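Chapter 3
Where Dough Gets Its Lift

October
By Emanuel Pană

My grandmother kept her starter in a stoneware crock behind the stove, and when I was small I was convinced that something was living in it. I used to lift the cloth and listen. She let me go on believing this for years, and when I finally studied the matter properly I found out she had been letting me believe the truth. There is something living in there, a great many somethings, and this chapter is about them.

In the last chapter we spent a good long while on flour, and I hope you came away with some affection for it, because we'll lean on everything we said there. You'll remember that when water meets wheat flour, two of the proteins in it link up into a stretchy web we call gluten. By itself, that web is only a net with nothing to hold. A dough of flour and water, left plain and baked straight away, gives you a cracker (a perfectly good cracker, if you roll it thin and salt it well, but a cracker). To get a loaf we need gas, and we need it to arrive slowly enough that the net has time to stretch around it.
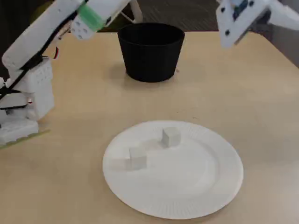 Yeast is where most of that gas comes from. It is a fungus, a cousin of the mushrooms, and each cell is so small that you would never see one without a microscope. What it wants out of life is sugar. Flour has a little sugar in it to start with, and a great deal of starch, which is sugar chained together in long strands. Once the flour is wet, enzymes already in the grain begin snipping those strands into pieces, and the yeast settles down to a very long lunch. It gives off carbon dioxide, which puffs up the dough, and alcohol, most of which leaves in the oven. It also makes, in tiny amounts, a whole crowd of other things that we taste and smell as bread.

When I first taught this course, at the old mill school in Bronden, I would hand each pair of students a bowl of dough at 2 in the afternoon and tell them to come back when it was ready. They always wanted to know how long that would be. I wouldn't say! I thought I was being very wise. My colleague Laurențiu Avram, who baked for a living before he came to teaching and had less patience for that kind of thing, took me aside and pointed out that beginners need something to hold on to, and he was right, so I will give you something to hold on to.

Take 870 grams of dough, enough for one generous family loaf, made with an ordinary amount of dry yeast and left in a kitchen where you'd be comfortable in shirtsleeves. It should double in an hour and a half or so. Put that same dough in a chilly pantry and you may be waiting until after supper. Put it in the refrigerator and it will creep along all night and be ready for you in the morning, and I think it will taste better, too. The yeast slows down in the cold a good deal more than the enzymes do, so flavor gets a head start on gas. We'll come back to this in the section on overnight doughs, where I'll also tell you about the Ciobanu loaf, which spends two nights in the cold and comes out the color of a chestnut. 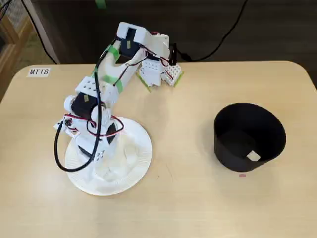
Can I speed things up by using hotter water?

Up to a point, and the point comes sooner than most people expect. Water that feels pleasantly warm on the inside of your wrist, near 100 degrees Fahrenheit, will get the yeast moving briskly. Much hotter than a bath and you start to harm the cells, and water straight off the boil will kill them outright. You also lose flavor when you hurry, so I would save the warm water for days when dinner really can't wait.

Salt deserves a word before we go on. It slows yeast down, and it tightens the gluten, and both of these are useful to us. A dough made without salt rises in a great rush, spreads sideways, and tastes of wet cardboard. I have made this loaf by accident 3 times in my life, once for guests, and I still remember how politely they buttered it. Weigh your salt out first, before the flour even, and set the dish where you will bump into it.

Before you read further, please mix the small practice dough at the back of the book and put it somewhere out of a draft. Use a straight-sided jar if you have one, and mark the starting level with a rubber band. You'll want to look in on it as we go through the next section, which begins with wild yeast and how it comes to be in a bag of flour in the first place.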